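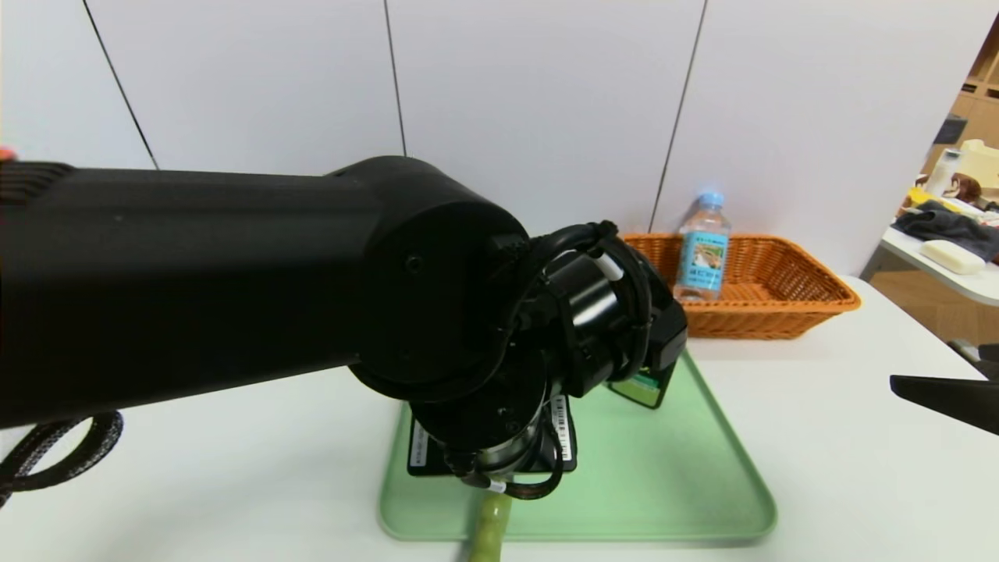

エットレ・ベネデッティ

ダセント交通の謝罪文は、その夏までずっと同じ文面だった。「お客様にはご迷惑をおかけし、まことに遺憾に存じます」。これを停留所に貼り、郵便で送り、電話口で読み上げる。遅れても、来なくても、よその村に着いても同じである。私が雇われたのは、この文面に飽きた乗客が、苦情の手紙の末尾に先回りして書き添えるようになったからだ。「遺憾に存じてくださるのは結構です」と。

それまで私はネイバーソープの町で観光案内の小冊子を書いていた。見るところのない町の見どころを書く仕事で、十年もやると、水門ひとつで四ページは書ける。面接ではその小冊子を出した。所長は最後まで読み、水門を見に行きたくなったと言った。行ってがっかりしたらどう謝るかと訊かれたので、「水門のほうでも、お客様のご期待を存じ上げておりませんでした」と答えたら、その場で採用になった。給料の話は翌週まで出なかった。

持ち場は39系統に決まった。カークサイドからネイバーソープまで、丘を二つ越えて川を一度渡る路線で、会社に届く手紙のほとんどがここから来る。時刻表では54分かかることになっている。運転手たちはこの数字を、子どもがおとぎ話の王様を語るときのような口ぶりで語った。むかし54分で着いた人がいたらしい。馬に乗っていたのだろう、という説が有力だった。

最初の手紙は七月の初めに来た。カークサイドの婦人からで、バスが遅れたせいで妹の婚約披露に間に合わず、着いたときには婚約が解消されていたという。私は午前中いっぱいかけて返事を書いた。遅延の原因(羊)を述べ、披露の席に間に合わなかったことを詫び、そのうえで、ご婚約が解消されたことについて弊社が責任を負うものではないにせよ、妹様の今後のご多幸を運転手一同お祈りしております、と結んだ。

折り返し、婦人から礼状が届いた。妹はもともとあの男が好きではなかったそうである。礼状は壁に貼られた。所長が自分で画鋲を押した。

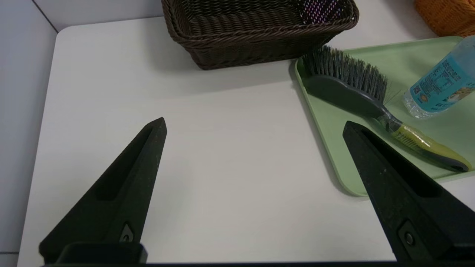 こうなると、人は調子に乗る。私も乗った。二通目では羊の群れの様子に一段落を割き、三通目では霧を書いた。丘の上で霧に巻かれた運転手が窓を開け、川の音だけを頼りに坂を下りるくだりは、書きながら少し鼻の奥が痛くなった。その運転手は実際には給油を忘れていたのだが、霧が出ていたのも嘘ではない。朝のうちは。

「おれはこんなに立派だったかね」と本人が言った。

「文中では」と私は言った。

彼は写しを一部くれと言い、折りたたんで胸のポケットにしまった。以来、給油を忘れなくなったかというと、そんなことはない。ただ、忘れたときの立ち姿に風格が出た。

困ったのは、手紙が増えたことだった。はじめは新しい苦情だと思って封を切っていたが、読むとどうも様子が違う。「先日は定刻に着いてしまい、お手紙をいただけませんでした」と書いてきた男がいる。「隣の家には便箋三枚の謝罪が届いたのに、うちは二枚だった」という一家もあった。カークサイドのパブでは木曜の晩に、いや、曜日は毎週ちがったらしいが、とにかく晩に、私の謝罪文が朗読されているという噂だった。霧の一通は二度もアンコールがかかったそうだ。私は行かなかった。行きたかったが、最終のバスがあてにならなかった。

所長は喜んで、社名入りの便箋を上等なものに替えた。透かしが入り、ペン先がよくすべる。バスのほうは座席の布が裂けたままだった。運転手の一人がそのことを言うと、所長は、座席は誰も家に持って帰らないが手紙は持って帰る、と答えた。理屈は通っていたので、全員が少し暗い気持ちになった。

そのころから、私は事前に書くことを覚えた。夏の遅れには型がある。羊、橋、霧、道の真ん中で立ち話をしている農夫。どれもあらかじめ下書きしておけば、当日は時刻を入れるだけでいい。抽斗には、まだ起きていない失敗への謝罪がたまっていった。橋が流された場合のものが二通、運転手が恋をして終点を通り過ぎた場合のものが一通。最後のはとくに出来がよく、私は朝、出社するたびに、今日こそはと思った。候補者は既婚者ばかりだった。

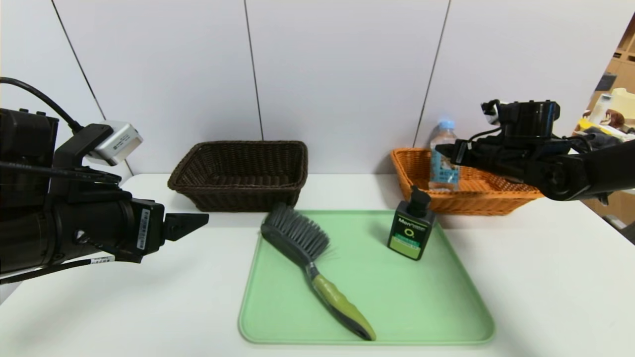
便箋が尽きかけた朝、所長が新しい依頼を持ってきた。会社ができて100年になるので、祝賀の席で読む文章がほしいという。書けますとも、と私は言って机に向かい、昼になっても一行も書いていなかった。祝う文章の書き方がわからなくなっていたのである。「このたび弊社は創業以来の歳月を経過いたしまして」まで書くと、手が勝手に「まことに申し訳なく」と続ける。消して書き直すと、こんどは「深くお詫び申し上げる所存」になった。

そこで古い台帳を借りて調べることにした。何か誇れることが一つくらいあるだろうと思ったのだ。台帳は地下にあり、地下は湿っていて、ページは三枚ずつくっついていた。創業者は馬車を二台持っていて、一台を賭けで失い、もう一台で事業を始めた。賭けの相手はもう一台の馬車で競合の事業を始めた。しばらくは両方が同じ道を走り、すれ違うたびに帽子を取らないことで有名だったという。相手方は先に倒産した。原因は定時運行だった。お客が遅れて来るので、いつも空で出発していたのである。

これは使えると思った。思ったが、どう書いても最後が謝罪になる。定時に走れず申し訳ございません、そのおかげで生き残ってしまい、重ねてお詫び申し上げます。

所長は原稿を読んで、しばらく窓の外を見た。

「これでいい」と彼は言った。「ただ、重ねて、のところは取ってくれ。一度で足りる」

祝賀の席はネイバーソープの公会堂で開かれることになり、日取りは2018年8月2日と決まった。招待状は私が書いた。開会に間に合わなかった方のための詫び状も同封しておいた。手間が省けると思ったのだが、受け取った人々はこれを、間に合わなくてもよいという意味に取った。

当日、カークサイドの客はみな39系統で来ることになっていた。会社の祝賀に会社のバスで来るのは礼儀というものだ。公会堂では所長が正装して待ち、楽団が待ち、冷えた鶏が待った。開会の時刻が過ぎ、楽団は知っている曲を全部やり、知らない曲に取りかかった。私は抽斗の中身を鞄に詰めて持ってきていたから、少しも慌てなかった。羊でも橋でも出せる。ただ、どれを出すかは何が起きたかによるのに、それを知らせる者がいなかった。

やがて丘の上に前照灯が見えた。所長が演壇にのぼった。バスは坂を下り、橋を渡り、公会堂の前を通り過ぎ、水門のほうへ曲がって見えなくなった。

私は鞄から例の一通を引き抜いた。手が震えていたと思う。既婚者であろうと何であろうと、とうとう誰かが恋をしてくれたのだ。

読み上げているあいだ、公会堂は静かだった。運転手が終点を認めながら、なおアクセルを緩められなかった、その胸のうちを綴った段落では、楽団のホルン吹きが譜面を伏せた。ネイバーソープの人間は私の手紙をもらったことがない。終点に住んでいるから、バスが来ないことは知っていても、乗って遅れたことはないのだ。彼らは初めて聴いて、まともに食らった。前の列の老人など、泣いているのか鶏の骨が引っかかったのか、見分けがつかない具合だった。

そこへ、客が歩いて入ってきた。先頭が当の運転手で、ポケットに例の霧の写しを入れている。水門を見に行っていた、と彼は言った。車内で小冊子が回されて、どうせ遅れているのだから見ていこうということになり、全員一致だったそうである。どうでしたか、と私は訊いた。小冊子を書いたのは私なのだ。

「水門だったよ」と運転手は言った。

客たちは席につき、自分たちについて何が読まれたのかを隣の者から聞いた。とたんに運転手のまわりに人垣ができ、相手は誰なのかという話になった。彼はどういうわけか否定しなかった。文中の自分が立派であることに、だいぶ慣れてしまっていたのだ。彼の細君も客の中にいた。夜の残りは、そのためにいくらか短くなった。

翌週から手紙の山が来た。所長が数えろと言うので数えたら1076通あり、遅れの苦情は一通もなかった。大半は、運転手の相手はどうなったのかという問い合わせである。細君からのが一通あって、これがいちばん丁寧な文章だった。文面の参考になるので、今でも手元に置いてある。

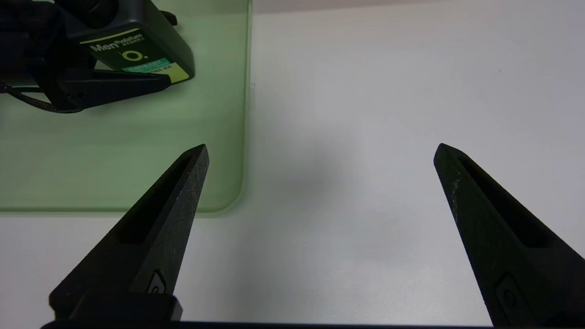

ショジャイに言わせれば、私はそもそも謝ったことなど一度もないのだそうだ。相手が怒る暇もないほど長いものを書いているだけで、それは謝罪と呼ばず、連載と呼ぶ。細君に一行でいいから詫びを書け、羊も霧も抜きで、便箋も安いほうで、と言う。ついでに、運転手にも書いたらどうだ、あの男はいま姉の家の長椅子で寝ているんだぞ、と。

私は返事をせず、安い便箋を探しに地下へ下りた。古いのが一束残っていて、湿気で三枚ずつくっついていた。はがして、いちばん上に「申し訳ありませんでした」と書いた。書いてから眺めると、いかにも短い。どうして申し訳ないのかがわからないし、書いた人間の顔も見えない。せめて夕方の光のことくらいは入れてもいいのではないかと思い、公会堂の窓のことを二行足し、前照灯が丘を下りてくるところを足した。ホルン吹きも入れた。

読み返して、二行目から先を切った。切ったほうは抽斗に入れた。捨てるには惜しい前照灯だったからだ。

細君への一行は、その日の39系統に載せた。カークサイドまでは郵便より早いと運転手が請け合ったのである。彼は家に入れてもらえる口実ができたと言って、ひげまで剃ってきた。給油も済ませたという。私は停留所に立って見送り、バスが一つ目の丘を越えてから事務所に戻った。

三時になると、丘の途中の農家から電話があった。道の真ん中にバスが停まっていて、運転手が羊の群れを相手に何か読み上げているが、あれはお宅のか、という問い合わせだった。弊社のものです、と私は答え、上等なほうの便箋を一枚出した。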